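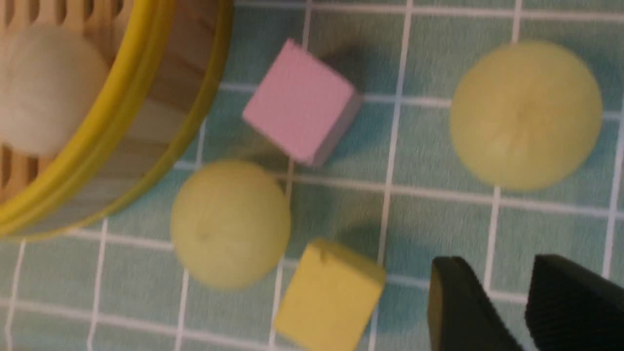

Wilma Hepburn wants to know why anybody would pay toy store money for pretend dumplings when a sack of socks does the same job at home.

Fair question, Wilma. I've been asking it since September, and I'm the one who paid.

So this is a thread about play food. I have opinions. Mute me if you don't have kids.

The claim on the Jarneo box is that a steamer set "builds sorting, sharing and early math." Sixty dollars for that. I read the whole leaflet and couldn't find one word on how they know.

The store page has 1194 reviews. I read a lot of them over two evenings. Most were written the week the thing arrived. I'd like to hear from those same people at Christmas, when half of it is under the couch.

Also very few of them mention a child. It's all "looks beautiful on the shelf." I'm sure it does! I've got shelves full of things that look beautiful and have never been touched.

OK, sorting. You've got cream ones and yellow-green ones. I've been told the green ones are a different filling. I've also been told they're limes, and eggs, and "the babies." I don't see how you sort by filling when the filling changes every ten minutes.

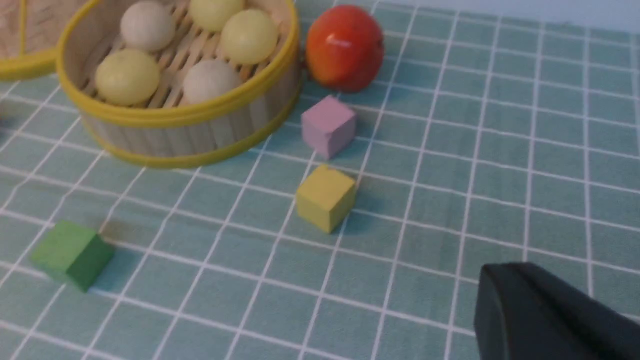
Five in the steamer, cream and green mixed.

That's what I mean about sorting. If the basket's supposed to teach color groups, it isn't making much of a case.

I'll give it this: the baskets are nicer than I expected. Wooden slats, yellow trim, crisscross floor. I figured they'd feel like a party favor and they don't. That's the one line of the ad I'd sign my name to.

But you could buy the basket by itself from a kitchen supply place and skip the rest. Bistano had plain ones last time I looked. No yellow, no leaflet, no early math.

Ruaridh Mackay has messaged me to say I'm missing the point and that kids need "real shapes" in play food so they learn what food looks like. Ruaridh, mine ate a pink cube for lunch yesterday and called it fish.

Which brings me to the cubes. They didn't come with the set. They came out of an old bin of blocks and they get served more than anything on the Jarneo menu. Cake, fish, tofu, a suitcase once.

If the blocks are doing the work, I'm not sure what I bought.

And the tablecloth. Somebody asked if the squares are part of the game. No. It's a tablecloth. I did see an Imetti post saying grid cloths "encourage spatial thinking at mealtimes" and I had to go lie down.

I tried it, though, because I'm a fool. One bun per square. It lasted for two buns.
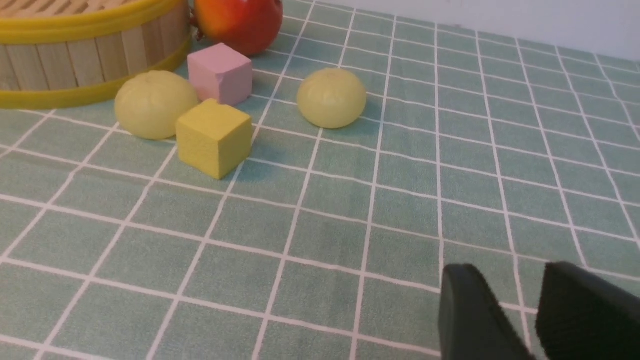
MacRitchie, November 19, 2025

Update, because a few of you asked whether we still have it. We do. It's on the table more days than it's off, so I'm going to be fair about this.

What gets used: the baskets, the buns, the cubes. Red fruit too, although we can't agree on what fruit it is. I say apple. I've been overruled in favor of "party tomato."

What doesn't get used: the recipe cards (item 3657 on the packing slip, listed like it was a spare part for a dishwasher). Never opened past the first one. Into the recycling.

Do I think it's teaching math? I do not. Nobody in this house has added anything to anything. There's been a good deal of arguing over who gets the last bun, and I suppose you could call that sharing if you were writing the box.

Would I buy it again at full price? No. Secondhand, sure. I'd want to check that the buns are all in there first, since one basket and no buns is just a place to lose your keys.

Wilma, I tried the socks. They got served as noodles. Then I couldn't find a pair for work.

Replies are open. If you're going to tell me about spatial thinking, please bring a source.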